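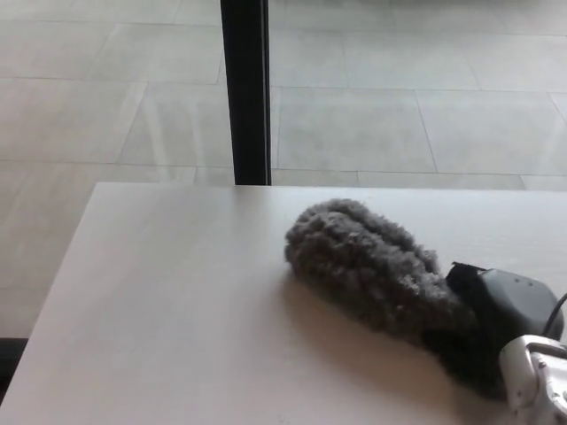 A furry gray windscreen on a pale table.

Live albums and the noise of the room
by Kojo Ankrah
2019-05-21

I have listened to the new live record of Vollurard six times now, and each time I become a little more angry with the person who mixed it. The band plays very well. The songs are the good ones, mostly from the Kollinel album, and the singer has maybe never been in better voice. But where are the people? Between the songs there is one second of clapping, then it fades away like somebody closed a door, and the next song begins in perfect silence.

I know that many listeners prefer it so. A friend of mine, who buys more records than I do, told me that he pays for the music and he can hear strangers cough in the bus for free. I understand him. There are live records from the past where one man whistles next to the microphone for the whole evening, and I would also not like to hear this man again.

Still, I think a concert recording without the room is only a studio album with more mistakes. When I was a student I had a cassette of Mavus, recorded in a club with place for 120 persons. You could hear glasses. You could hear a woman asking for the slow song, and the drummer answering her something rude, and then they played it. I never was in that club and I do not even know if it still exists, but I could tell you how low the ceiling was.

Vollurard recorded in front of 1,000 people. It is a big hall but not a stadium, and such a crowd has its own sound when it sings. In the song "Chow" the singer stops and lets the public take the chorus, this you can understand from the empty place in the music. The mix gives us 2 lines of them, very far away, and then the guitar covers everything. For me this was the moment why you make a live album at all.

Maybe the reason is the headphones. Today most of us listen alone, close to the ear, and a loud crowd in this position can be tiring. Then make it less loud, but leave it in. In June the band will put out a longer version with the full evening, and I will buy it, although I am afraid it will be only more songs with the same closed door between them. If there is one person coughing on it, I will write again and take back half of what I said.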